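Chapter 4
Writing Rules for a Simulated Kitchen

Before a two-handed robot is allowed near a real stove, its work is usually rehearsed in simulation. Many teams treat this stage as a free zone where no rules apply. This chapter takes the opposite view. Habits set in the simulator carry over to the shop floor, and so do the gaps.
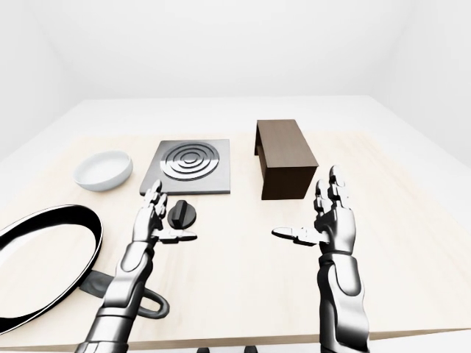 A written standard for simulated tasks should say what counts as a valid start. Where are the hands? Which objects are on the table, and how far may each be shifted between runs? The Lirnthorpe rules, used in the exercises for this chapter, answer these questions on 2 pages. The Esatetti rules need 13 – most of that length goes to naming objects the same way every time.

Poor naming is costly. In the Wijaya case study, 873 runs were logged and almost none could be compared, as the same part had been entered under several names.
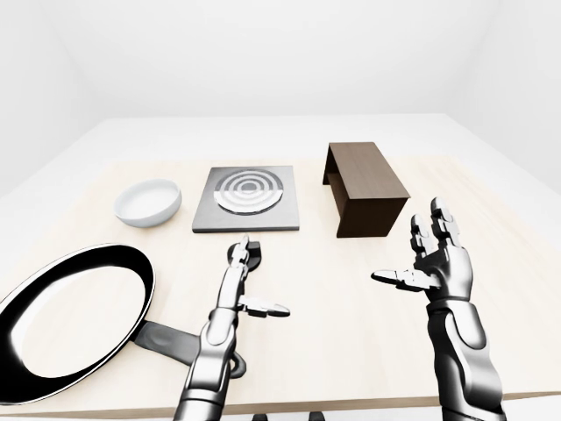

Figure 4.2 Simulated work surface with a bowl, a stovetop plate, a brown stand and a frying pan. Both hands are open.

Section 4.1 covers start conditions. Section 4.2 deals with stop conditions, including contact between an arm and an object that is not part of the task. The Festen checklist at the end of the chapter may be copied for class use.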